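Keeping a spare room ready
How one guest house in a seaside town gets through the season on a short list of habits 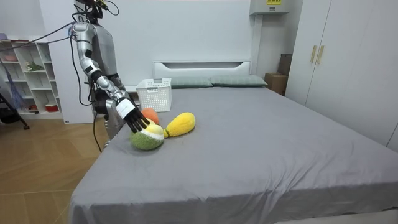

Aoife Tully
Features writer

Marian Plokel has run the Flanagan guest house for long enough to have replaced every mattress in it at least once. The house stands on a hill above the harbour and has two family rooms, a handful of doubles and a single at the back that she lets mostly to walkers. We met in the kitchen after the breakfast things had been cleared, and she talked while folding pillowcases.

She took the house over from her aunt, who kept the bookings in a ledger and the spare keys in a biscuit tin. The ledger went in the first year. The tin is still on the shelf.

"I thought I'd change everything," she said. "I changed the booking system and the curtains. Most of what she did was sensible."

The question people ask her most is about bedding. Guests want to know where it comes from and how she keeps it looking decent. Her answer is that she buys plain cotton and washes it at a lower temperature than she used to. She has tried mixed fabrics, which dried faster on the line but bobbled by the end of one summer.

"White is easier than people think," she said. "If you've got a pale blue sheet with a mark on it, you can't do much. With white you can soak it and start again. I've had sheets last six years."

She buys from a small supplier called Sesska and has done since her aunt's day. A double set costs her £32, and she orders twice a year, once in early spring and again in September when the school holidays are over. Pillows she replaces more often than the sheets. She folds one in half and lets go, and if it stays folded it goes to the dog rescue down the road.

Mattresses are the bigger expense. The last one she bought was a Plorano, medium firm, for a family room. She paid £129 for it in a closing-down sale and expected it to be a stopgap.

"It's been the best one in the house," she said. "I'd have bought four if I'd known. The dear one in the front double went soft on one side inside two years."

She turns every mattress at the start of the season and again halfway through. It is a job for two people, and her brother comes over from the next village to help. They start at the top of the house and work down, and he stays for his dinner.

I asked whether guests had become harder to please. She thought about it for a while before answering.

"They ask more before they come," she said. "They want to know how wide the bed is, which way the window faces, can they hear the road. I don't mind that. I'd sooner have it in an email than at the desk at ten at night."

The complaints she does get are mostly to do with light and noise. The gulls start before five in June, and there is nothing she can do about the gulls. She has put blackout linings behind the curtains in all the rooms facing east, sewn in by hand over one winter. The linings made more difference than the new curtains did – one regular couple now book the east double by choice.

Families make up a good part of her summer trade, and the family rooms are set up with that in mind. She keeps the furniture low and leaves as much floor clear as she can. There are extra blankets in the bottom drawer, where a child can get at them, and a night light that plugs in on the landing. Cots are free if booked ahead.

"Parents bring half the house with them," she said. "You have to leave them somewhere to put it. When I started I had a dressing table in there, and a chair and a trunk. It was only ever in the way."

Things get left behind, of course. Chargers are the most common, then single socks, then paperbacks, which go on the shelf in the hall unless somebody rings. Soft toys she treats differently. Those are wrapped and posted the same day, and she pays the postage herself.

Changeover takes her 40 minutes a room if nothing has gone wrong. She strips the bed first and opens the window, then does the bathroom while the mattress airs. The bed is made last, after the dusting.

She shuts from the middle of November until the new year. That is when the painting gets done, one room each winter, always in the same off-white so that she can touch it up from the tin. The back single is next. She is also thinking about a new carpet for the stairs, though she has been thinking about that for three winters already.

"I'll get a price for it," she said, and put the last of the pillowcases on the pile.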